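Questions about renting the shared kitchen at Denside. Last updated 9 December 2025.

## Booking

**How long is one booking?**

Two hours at minimum. You can add time in 30-minute blocks if the next slot is free. Setup and cleanup count as part of your time.

**What does it cost?**

Members pay $43 per booking and $2 for each extra block. Nonmember rates are on the booking form.

**Can I bring my own utensils?**

Yes. Label them and take them home. Wooden spoons and spatulas are fine, but please don't put them in the dishwasher.

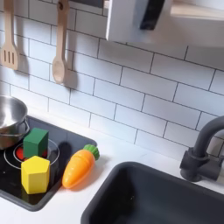
## Cooking and cleanup

**Can I fry food?**

Shallow frying is allowed. Deep frying isn't. Turn the hood on before you start and leave it running for a few minutes after you finish. Grease goes in the can under the counter, never down the drain.

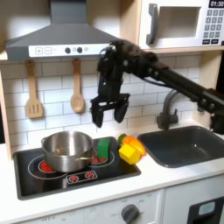

If the can is full, tell Agata Ferraro and she will swap it. Used paper towels go in the regular trash.

**Who cleans the hood filters?**

We do, every August and again in winter. The kitchen closes for one day each time.

**Something spilled on the cooktop. What should I use?**

Warm water and dish soap. No steel wool or scouring powder. 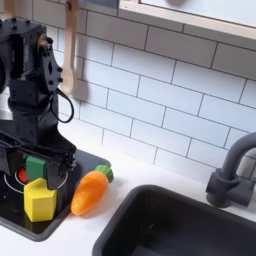 For burned-on sugar, lay a damp cloth over the spot for ten minutes and wipe again. Report any stains that stay so the next group isn't charged for them.

## Keys and deposits

**Where do I get the key?**

From Yoga Nair at the Plondgate office, room 458. Bring a photo ID.

**When do I get my deposit back?**

Within a week of returning the key. Late keys are charged as an extra booking.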